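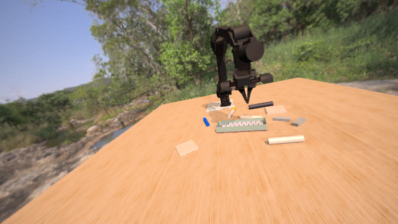
Light-orange table top with fine, streaky grain.

Prakora Table Oil, 3 sizes

Prakora is a clear oil for timber table tops, benches and chopping boards. We make it in our workshop at Platbridge since 7 years, always with the same recipe: cold-pressed linseed oil, a little beeswax and orange peel oil for the smell. There is no colour added, but please know that every oil makes the timber a little darker, and pale timbers show this the most.

The oil goes into the wood and does not stay on top like a varnish. You will still feel the grain under your hand. If the table gets a scratch later, you can sand only this place and oil it again.

How to use

Sand the table along the grain and remove all the dust. Shake the tin. Put on a thin coat with a cotton cloth, wait 37 minutes, then wipe off everything that is still on the surface. This wiping is important - oil that stays there will become sticky. Leave it overnight and do a second coat in the morning. End grain is thirsty and can take a third one.

Do not put hot dishes on the table in the first week. Water is fine after this time if you wipe it soon.

Cloths with linseed oil can catch fire by themselves. Lay them flat outside to dry, or put them in a bucket of water before you throw them in the bin.

Colours

The standard oil is called Clear. For grey or very white timber we have also Millet, with a small amount of white pigment. Try it first under the table. For outdoor furniture please take Uvgate, our oil with sun protection, as Clear will not hold its colour outside.

Tins

Small, for boards and stools
Medium, for one dining table, two coats
Large, for workshops, $154

Small and medium are in stock. The next batch of the large tin is ready in March.

Questions about your timber go to Hường Đinh, and orders for shops to Kátia Lopes. Please write which timber you have and what was on it before, old wax for example must come off first.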